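Workshop > Desktops > Memory and sockets

Rebuilding the Preneck desktop: memory first
20 March 2022, by Alo

The machine came out of the Preneck office in Rustthorpe with 2 GB fitted and a complaint that it would not start. I want it at 16 GB and back under a desk before July. These are my notes on the inside of the case.

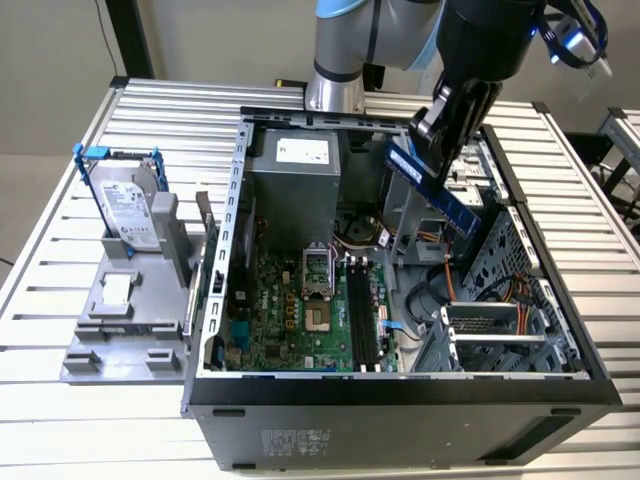
Memory is cheap to swap and easy to get wrong. I check the module type against the board manual before opening the packet, then compare the notch in the module with the key in the slot. If the two do not line up, the module is the wrong generation and no amount of pressure will fix that. With the tower on its side and both black slots empty, there is good access from above, and the power supply does not have to come out. I hold modules by the short ends and keep fingers off the contacts.

The processor socket gets more care than anything else on the board. With the retention frame up, the gold contact area is exposed, and a dropped screw can end the project. I keep screws in a lidded tin from Sæther, well away from the case. 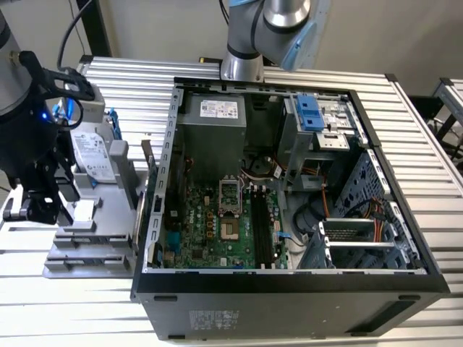
Page last changed: 20 days after first posting (socket note expanded)

Cables next. The orange and red runs through the drive side need to stay clear of the fan when the panel goes back on. I route them along the cage and leave slack at each connector. On this job the routing took nearly 30 minutes, most of it spent on one black cable that kept springing back.
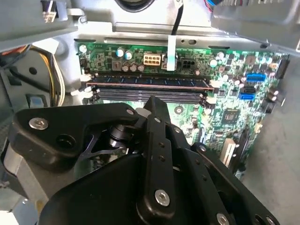 Seating a module

Open the latches fully. Set the module in the slot, check the notch, and press both ends down evenly until the latches close. If one end sits higher, take it out and start over. On first power-up I fit a single module, run 6 passes of a memory test, then add the next.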